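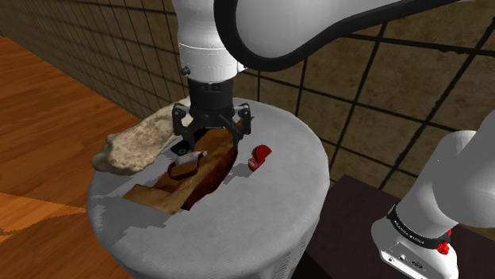
Several readers of the previous edition wrote that the Ulitz would not hold its set temperature after a filter change, and asked for the priming steps to be moved ahead of the thermostat settings. The order below has been changed accordingly.

Section 4. First Fill and Start-Up, Ulitz Aquarium Heater-Filter

4.1 Before filling

The tank must stand in its final position. Do not move a tank that holds water. Check that the stand is level in both directions and that the power outlet is higher than the drip loop in the cord.

CAUTION: Do not connect the unit to power until step 9. The heating element will be damaged if it runs dry.

4.2 Filling and priming

1. Rinse the filter sponge in plain tap water. Do not use soap.
2. Slide the sponge into the lower chamber with the notched side facing the inlet.
3. Place the Plarico media bag on top of the sponge. Leave the inner mesh bag closed.
4. Close the chamber lid and turn both latches to the locked position.
5. Hang the unit on the rear wall of the tank. The inlet tube must end at least 2 inches above the gravel.
6. Fill the tank to the line marked MIN on the housing.
7. Pour tank water into the priming port until it overflows into the tank.
8. Replace the port cap. Hand-tighten only.
9. Connect the power cord. The pump starts at once. The heater starts after a short delay.

Note: Rattling during the first few minutes is caused by trapped air. If it continues, disconnect the power and repeat steps 7 and 8.

4.3 Setting the temperature

1. Press and hold SET until the display flashes.
2. Use the arrow keys to select a value. The factory setting is 78 °F.
3. Release all keys. The display stops flashing and the value is stored.

The 200-watt model heats faster than the smaller models and should not be used in tanks below the size given in Section 2. The stored value is kept during a power failure.

4.4 Conditioning period

Run the unit for 14 days before adding fish. Test the water with the Menon strip kit or an equal product and write down each result. Ammonia and nitrite must both read zero before the tank is stocked.

Note: Owners of the Irkamau stand should leave the rear door open during this period so that the cord can be checked for drips.

CAUTION: Always disconnect the power before putting your hands in the water.

For filter cleaning intervals, see Section 6.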